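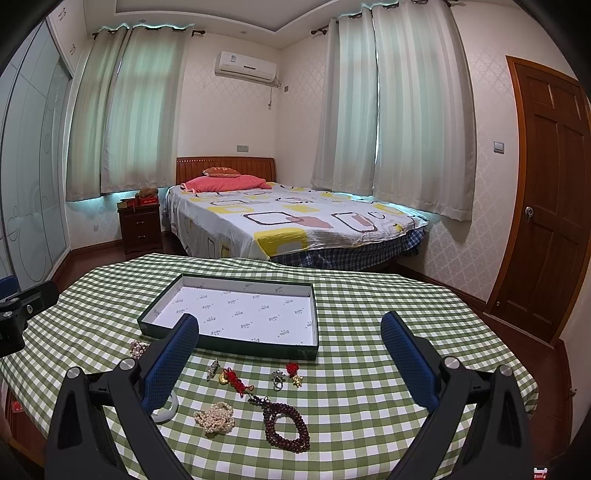
Unit 7 - Working rules for handheld gripper sessions

These rules apply to every session recorded in a home for the Steledville course. Start with the objects. Before the first grasp, lay out everything the task calls for and check it against the task sheet. For a tidying task like the jewelry one, the open box lid goes near the middle of the table and the small pieces go in front of it, with the ring, the brooch and the charms clear of the tangled necklaces. Open the fingers fully before you come down toward the table.

Speed. Count to two between opening and closing. Fast closes are the main cause of rejected takes - 12 of 38 in the Orkach set.

Strands and beads. Grip one strand, lift it clear, then move sideways. Do not drag a heap over the cloth.

Drops. If a piece leaves the table, stop the take and mark it as failed. Do not pick it up by hand and carry on.

Finger pads. Wipe them every 6 takes and look for loose screws on both arms.

Session logs go to Do-yoon Won before you leave the site. Read the Hiltberg checklist before the next lab.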